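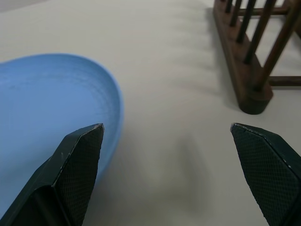
# Cleaning and Caring for Plastic Dishes

Plastic plates and shallow bowls last for years if you wash them gently. Most of the damage comes from scouring pads, high heat and stacking them wet. The steps on this page work for ordinary colored plastic tableware with no metal trim. If the maker's instructions say something different, follow those.

## What you need

- Dish soap
- Baking soda
- White vinegar
- A soft sponge or cotton cloth
- An old soft toothbrush
- A dish rack

## Everyday washing

1. Scrape off leftover food with a rubber spatula. Knives and forks leave scratches that hold stains.
2. Rinse with cool water first if the dish held egg, milk or rice. Hot water makes these stick.
3. Wash with warm water and a little soap. Go over the inside, then the underside, then the rim.
4. If the dish has fine molded rings, follow them with the sponge in a circle. Wiping straight across leaves grease in the low spots.
5. Rinse until the surface squeaks under your thumb.
6. Stand it in the rack on its edge.

Don't put it away until the foot on the underside is dry. Water sits there longest.

## Small specks that won't rinse off

Run a fingernail over the mark. If you can feel it, it is dried food or mineral scale. If you can't, it is a stain or a tiny scratch.

For dried food, cover the spot with warm soapy water and leave it for 18 minutes, then brush lightly with the toothbrush. For scale, use vinegar on a cloth, wait a bit, and rinse well.

Scratches stay. A dish with a few shallow ones is fine to keep using. Throw it out when it has cracks or the surface has gone rough or flaky.

## Tomato and curry stains

Mix 2 tablespoons of baking soda with enough water to make a thick paste. Spread it over the stain, cover with a damp cloth and leave it for 2 hours. Rub gently with the sponge and rinse. Light blue, white and yellow dishes may need a second round.

Sunlight also helps. Wash the dish and set it on a windowsill for an afternoon. Turn it once so both sides get the same light, and don't leave it there for weeks, or the color will fade unevenly.

Avoid chlorine bleach. It dulls the surface, and the next stain goes in faster.

## Greasy film

A film that comes back after every wash usually means the water was too cool or the sponge is old. Stir 200 milliliters of white vinegar into a basin of warm water, soak the dish while you do the rest of the washing up, then wash it again with soap. Use a new sponge.

## Storing

Stack dishes of the same size together, largest at the bottom. Put a paper towel between any that have a glossy finish. Keep them away from the stove and off the shelf over the toaster.

Page by Kanyarat Nilsuwan. Last checked in July.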